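Filed under: Grippers & Hand Tools / Questions and Answers

Choosing fingers for the Tustmont hand-held gripper

Last updated 2026-09-09 by Darcy Whitcombe

Which finger pads did you compare?
The textured pads from Undton and the smooth ones from Whitelaw. Each set did the same 91 folds on the same clothes and bedding, using two grippers, one per hand.

Which one is better for cloth?
Textured, for most things. Fleece and other thick fabric stays put between the pads while you bring the second gripper over to the far corner. The smooth pads did better on thin shirts, where the texture tends to pull up a second layer along with the one you want.
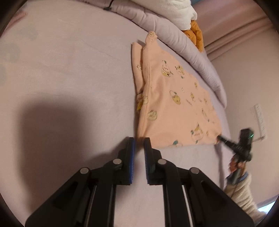

Thick items also need a wider opening. Come in low with both fingers open, close on the edge, and lift only after the pads have stopped moving. If a zipper or seam is in the way, move over a little — a pad that closes half on a seam will slip.

Does the wide-angle camera make it harder to judge distance?
At first, yes. Straight edges bend toward the outside of the view, so a mattress edge looks curved. Keep the fingertips near the bottom center and it stops being a problem after 30 minutes of practice.

Do both grippers need the same pads?
No. We ran 19 folds with a mixed pair and had no trouble. Label them, though, and write down which hand had which.

How long do the pads last?
Our oldest textured set has done 724 closes and still holds. We plan to check it again in October.

Will they fit the Brullow arm?
Only with the adapter plate. We have not tested that setup on bedding yet.

Related questions
Setting the finger gap on a new gripper
Smooth pads and thin shirts: test notes
Brullow arm adapter plate: fitting steps
Cleaning lint from textured pads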